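Boletim da oficina partilhada de Lindau: pinça manual, segunda versão

A segunda versão da pinça manual está montada e em ensaio com tecidos. Mantém-se a arquitetura da primeira: dois braços articulados por lado, dedos intermutáveis e corpo central nervurado. Mudou a folga dos pivôs inferiores, que na versão anterior permitia torção do dedo quando o tecido entrava descentrado. Os pinos são agora de aço retificado de 3 mm, montados à pressão no braço e livres na caixa.

O material de ensaio é roupa de cama e peças castanhas com costura e debrum claro. As costuras concentram a maior parte das falhas de preensão, porque a dobra engrossa de um lado e o dedo oposto fica sem apoio.
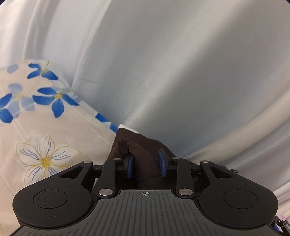

O procedimento é o mesmo do boletim de janeiro. Aproxima-se a pinça com os dedos abertos, fecha-se até formar uma prega, levanta-se e mantém-se 14 segundos. Cada série tem 100 preensões, com registo de três resultados: retida, escorregada, perdida. Uma prega que desce mas não sai dos dedos conta como escorregada. Quem fizer séries em casa deve usar a folha da pasta Jombridge e indicar o tipo de dedo montado.

A força de fecho continua a ser medida com o dinamómetro da bancada. Não comparar valores obtidos com molas de lotes diferentes. As molas do lote Baria têm constante mais alta e estão na gaveta de baixo, separadas das restantes.
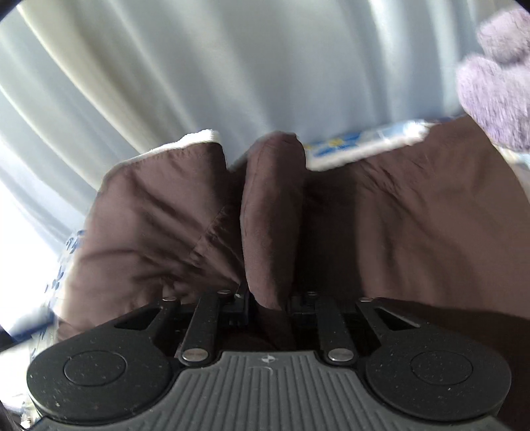 Última atualização desta página: janeiro

Faltam completar 300 preensões antes de fechar o desenho dos dedos. Continuam em aberto dois pontos. O primeiro é a acumulação de cotão nas superfícies mate das caixas e junto dos pivôs: limpar com pincel seco no fim de cada série, sem ar comprimido. O segundo é a ordem de aperto dos parafusos da caixa direita, que na montagem atual desalinha o braço se for apertada primeiro a fixação exterior.

Os ficheiros de impressão estão na pasta Altıntaş, revisão C. A revisão B tem o furo do pivô superior deslocado e não deve ser impressa.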